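**Tarncombe Field Robotics Office** – Mar 15, 2023

1/ The Tarncombe office has completed its comparison of two cameras for the path inspection rover. The candidates were the Clovuno stereo unit and the Tovar depth camera. Both ran on the same Kutavitz controller, with no change to the drive settings.

2/ Each camera was given 140 passes over outdoor walking surfaces, in morning and midday light. Maysoun Chidiac led the test and wrote the scoring rules before the first pass.

3/ In total, 2796 frames were scored by hand. The Clovuno unit placed the edge of the walkway correctly in 2428 of the frames it shared with the Tovar. Full tables will be posted with the report.

4/ The Tovar camera gave cleaner depth on plain gravel and started up faster. Its readings became patchy in strong sun, most often on pale ground. We have sent the logs to the supplier.

5/ Footbridges remain the hardest case for both. Railing shadows on the boards can be read as gaps, and the controller then slows the rover or stops it. A fixed speed limit on bridges will stay in place for now.

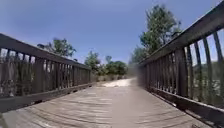
6/ The controller accepts a new frame every 500 milliseconds in its present setup. Shortening that interval is the next item of work – the second round will use the Clovuno unit only, with the same scoring rules.

7/ Partner sites that wish to run the test on their own paths may ask the office for the route sheet and scoring form. Requests should name the controller version in use.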